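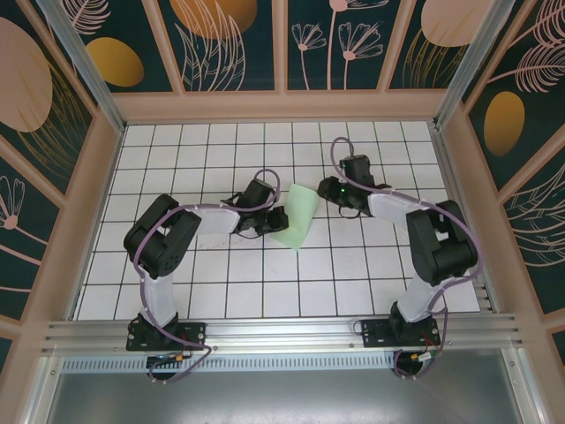 图4-1 双臂工作站进行布料对折作业（固定机位视角）

第四章 双臂布料作业的安装与设置

本章适用于Delloder双臂桌面工作站，内容包括机械臂就位、线缆整理、上电、原点校准、主从跟随设置和布料对折例程的首次运行。开箱清点和控制主机的软件安装见第二章、第三章。未完成第三章内容的，请勿直接从本章开始操作。

本章中“左臂”“右臂”均以操作者面向导轨、导轨位于近侧时的方向为准。如果从对面观察，左右相反。设备编号、软件界面和日志文件都使用同一规则。

4.1 开始之前

请准备以下物品：
随机附带的内六角扳手一套
水平尺
扎带或魔术贴束线带
校准块（装在附件盒上层）
一块单色薄布，边缘已锁边，不要使用毛巾或带绒毛的布料

布料颜色应与台面有明显区别。白色台面上使用浅绿、浅蓝等颜色均可，纯白布料会使边缘识别不稳定。新布请先洗一次，去掉浆料后再用。布料折痕较深时，先熨平。

注意：安装过程中，控制主机与机械臂电源必须全部断开。仅按下急停按钮不等于断电。

4.2 固定导轨与安装底板

1. 将铝型材导轨放在作业台面的近侧边缘，与台面网格线平行。
2. 用水平尺检查导轨两端。如有高低差，调整台架脚垫，不要在导轨下面垫纸片或胶带。
3. 从导轨两端各放入T型螺母，将两块黑色安装底板放到导轨上，先不要拧紧。
4. 移动底板，使两块底板到导轨中点的距离相等。导轨正面有中点刻线。
5. 按对角顺序拧紧底板螺栓。先全部拧到刚刚受力，再逐个拧紧。
6. 用手推底板侧面，确认没有位移。

说明：底板间距决定两个夹爪能否同时到达布料的两侧。间距过大时，机械臂在布料远端会接近完全伸直，跟随精度下降；间距过小时，两臂肘部在抬升阶段可能相碰。首次安装请使用出厂刻线位置，熟悉设备后再自行调整。

4.3 安装机械臂

1. 取出左臂。一手托住下臂，另一手托住肩肘电机组件。不要提拉线缆，也不要抓握夹爪。
2. 将底座对准左侧底板的定位销，放平后拧紧固定螺钉。
3. 用同样方法安装右臂。
4. 缓慢转动各关节，检查有无卡滞。断电状态下关节会有均匀的阻尼感，属于正常现象。
5. 将两臂放到收拢姿态，上臂朝向台面中央，夹爪离开台面。

注意：断电后机械臂没有保持力，松手会下落。放下机械臂之前，请先用手托住上臂，慢慢放到台面上。

左臂和右臂的机械结构相同，但出厂参数不同，不可互换。臂号标签贴在底座背面。如果装反，软件在自检时会提示“臂号不符”，此时应断电后对调，不要通过修改配置文件绕过提示。

4.4 线缆走线

紫色线缆从腕部引出，沿臂身走到肩肘电机组件上方，再向下到安装底板附近。腕部和肘部都必须留出弧形余量。

1. 将腕部转到一侧极限位置，确认线缆没有被拉紧。
2. 将腕部转到另一侧极限位置，再次确认。
3. 弯曲肘关节至最小角度，检查线缆是否被夹在上臂和下臂之间。
4. 用束线带在下臂上固定一处。束线带以能轻轻滑动为准，不要勒紧。
5. 将垂下的部分收到导轨前方，留出不影响机械臂转动的长度。
6. 把接头插到导轨正面对应的小电路板上，按压到底。

注意：线缆弧形余量过大时，会在两臂靠近台面中央时互相钩挂。请在两个夹爪靠拢的姿态下再看一次。

导轨正面的电路板和接线没有外壳保护。请勿在导轨前方放置金属工具、水杯或其他导电物品。散热孔条不得遮盖，布料掉落在上面时应立即取走。

4.5 台面与背景板

台面网格用于目测摆放位置，软件校准不依赖网格线。台面出现擦痕或轻微污渍时，用微湿的软布擦拭即可，不要使用酒精或研磨类清洁剂，以免网格线脱色。

作业区三面可安装背景板。背景板有纯色和印花两种，由用户自行选择，安装方法相同：

1. 从上方将背景板插入立柱内侧的卡槽。
2. 向下推到底，检查板面与台面之间没有明显缝隙。
3. 三块板全部插好后，再装上沿压条。

如果要训练自己的布料模型，建议在不同背景板下分别录制。只在一种背景下录制的数据，换板后抓取成功率可能下降。更换背景板后不需要重新校准机械臂，但需要重新执行相机曝光设置，见4.8节。

4.6 首次上电

1. 确认作业区内没有人手、工具和松散线头。
2. 打开控制主机，等待系统启动完成。
3. 打开机械臂电源。
4. 检查夹爪上的绿色指示灯。绿灯常亮表示夹爪已通电并完成通信。
5. 在Nusico控制软件中点击“连接设备”，依次选择左臂、右臂。
6. 等待自检结束。自检时各关节会有小幅动作，请勿触碰。

绿灯闪烁表示正在等待通信，超过一分钟仍在闪烁时，请关闭电源，重新插紧导轨正面的接头。指示灯不亮时，先检查电源，再检查腕部接头。由于夹爪姿态不同，指示灯可能被遮挡，请从侧面或对面观察后再判断。

注意：如自检中出现异响或剧烈抖动，立即按下急停，不要反复点击“重试”。

4.7 原点校准

校准应在两臂安装完毕、线缆固定之后进行。拆装过机械臂、更换过电机或设备受到碰撞后，必须重新校准。

1. 在软件中进入“设置”，选择“原点校准”，再选择“左臂”。
2. 将左臂各关节推到软件示意图所示的位置。
3. 把校准块放在夹爪之间，轻轻合拢夹爪。
4. 点击“记录原点”，保持机械臂不动，直到进度条走完。
5. 对右臂重复以上步骤。
6. 点击“双臂验证”。两个夹爪会先后移动到台面中央上方的同一点。
7. 目测两次停止的位置，偏差应不超过2毫米。

偏差超出时，先检查底板螺栓，再重新校准。连续3次校准均不合格，请停止使用，联系售后。

校准结果保存在控制主机上，不保存在机械臂中。更换主机之前，请先用“导出参数”备份。

4.8 相机设置

固定相机装在作业区侧面或上方均可，要求画面能同时容纳两个安装底板和布料活动范围。

1. 调整相机角度，使导轨在画面下方大致保持水平。
2. 锁紧支架。
3. 在软件中关闭自动曝光，点击“读取当前亮度”。
4. 把布料平铺在台面中央，确认四条边都能与台面区分。
5. 点击“保存视角”。

保存后如果移动了相机，已录制的示教数据与新画面不能混用。请新建项目，并在项目名称中注明视角。

4.9 主从跟随

采用手持主臂示教的用户，请按以下步骤连接。仅使用预置例程的用户可跳过本节。

1. 将两个主臂固定在另一张桌面上，与作业台分开。
2. 主臂放到收拢姿态，与从臂姿态大致一致。
3. 点击“主从配对”，先配左臂，再配右臂。
4. 速度上限选择“低”。
5. 点击“开始跟随”，轻微移动主臂，观察从臂方向是否正确。

注意：主臂与从臂姿态相差较大时点击“开始跟随”，从臂会快速移动到主臂当前姿态。配对时，作业区内不得有人手。

4.10 运行布料对折例程

1. 把布料平铺在台面中央，长边与导轨平行。
2. 选择“例程”，再选择“布料对折”。
3. 点击“单步运行”。两臂从左右两侧接近布料，停在边缘上方。
4. 确认夹爪对准布料边缘后，点击“继续”。
5. 夹爪合拢并小幅抬升。观察布料是否随两侧夹爪一起抬起。
6. 再次点击“继续”，完成对折和释放。
7. 单步运行正常后，可改为“连续运行”。

抬升阶段布料中部出现折痕是正常的。如果一侧滑脱，点击“暂停”，将布料重新铺平后从第1步开始，不要在夹爪合拢的状态下用手拉扯布料。

4.11 常见问题

夹爪夹不起布料
检查夹爪指尖是否有棉絮。指尖下压深度默认值偏保守，较薄的布料可在“抓取参数”中逐级加深，每次只调一级。

布料只抬起一边
多为两侧抓取不同步。确认两臂的速度上限设置一致，再检查布料是否摆斜。

两臂中途停止并显示代码1365
表示两臂间距低于安全值。按提示退回收拢姿态，检查底板位置和线缆余量。

显示代码1961
表示相机画面与保存的视角不符。检查支架是否松动，然后重新执行4.8节。

运行中夹爪抖动
先降低速度。仍有抖动时，检查腕部线缆是否受拉。

4.12 关机与存放

1. 点击“回到收拢姿态”，等待两臂停稳。
2. 用手托住上臂，关闭机械臂电源，再慢慢放下。
3. 取走台面上的布料。
4. 关闭控制主机。

长期不用时，请盖上防尘罩，并将夹爪保持在半张开位置。

本章修订日期：31/05/2024
编写：Yoon-hee Ban
审核：Floarea Roman

下一章：第五章 示教数据的录制与管理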